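Vultley Carving Mallet, Round Pattern
Product line: Hand Carving Tools
Supplied by Gindside Woodcraft Supply

Product Overview

The Vultley Carving Mallet is a one-piece round mallet intended for relief carving, lettering and small sculpture in hardwood or softwood. The head and handle are turned from a single length of seasoned beech, and the grain runs straight from the top of the head to the end of the grip. The mallet has no joint between head and handle and requires no wedge.

The round pattern allows the carver to strike from any angle without turning the tool in the hand. The head tapers toward the handle, so that the striking surface meets the end of the gouge squarely when the forearm is held in a natural working position.

Each mallet is finished with 2 coats of raw linseed oil. No varnish or lacquer is applied. The surface will darken with handling and may be oiled again at any time.

Sizes Available

Small: for lettering, chip work and fine detail
Medium: for general relief carving
Large: for roughing out and for gouges up to 2 inches wide

Customers who are purchasing a first mallet are advised to select the medium size. The large size is not recommended for palm-handled tools or for gouges with slender necks.
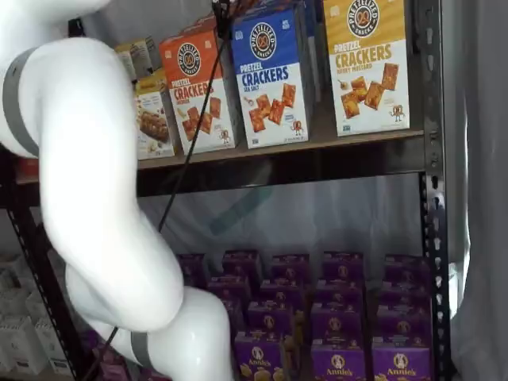
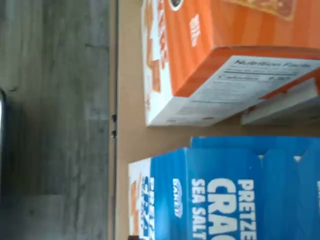
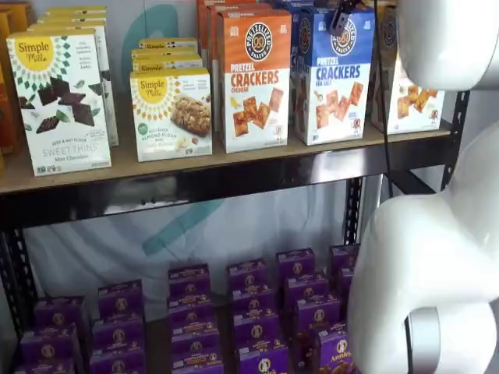
Abrehet Sisay writes that she has used the medium size on a walnut panel through most of one winter and would order it again, although she found the grip a little thick at first and took it down with a spokeshave before she was comfortable with it. She adds that the head has worn evenly and that she would like to see a size offered between the medium and the large.

Gindside has no plans for an additional size at present. Reshaping the grip by hand is permitted and does not affect the guarantee, provided that the head is left unaltered.

Care and Storage

Store the mallet indoors, away from heaters and direct sunlight. Beech moves with changes in humidity, and fine surface lines may open on the end grain during dry months. These lines are normal and do not weaken the tool. A crack that runs down the side of the head is a fault and should be reported.

Wipe the mallet with a dry cloth after use. Do not soak it or leave it standing in shavings from green wood. Do not strike steel chisels that have no wooden or plastic handle.

Oil the mallet when the surface begins to look pale. Allow the oil to soak in overnight, then wipe away the excess. Cloths used with linseed oil can catch fire on their own and must be laid flat outdoors to dry before disposal.

Guarantee and Returns

The Vultley Carving Mallet is guaranteed against splitting for 22 months from the date of purchase. Ordinary denting of the striking surface is not covered. Unused mallets may be returned within 4 weeks for exchange or refund. The customer is responsible for return postage unless the item is faulty.

Questions about sizing, bulk orders for carving classes or guarantee claims should be addressed to Evelien Smits in the Gindside order office. Please include the order number and the size of the mallet.

Related Items

Pongsiri Bench Strop, leather on maple
Stunduteo Carver's Screw, with wing nut
Vultley Gouge Roll, canvas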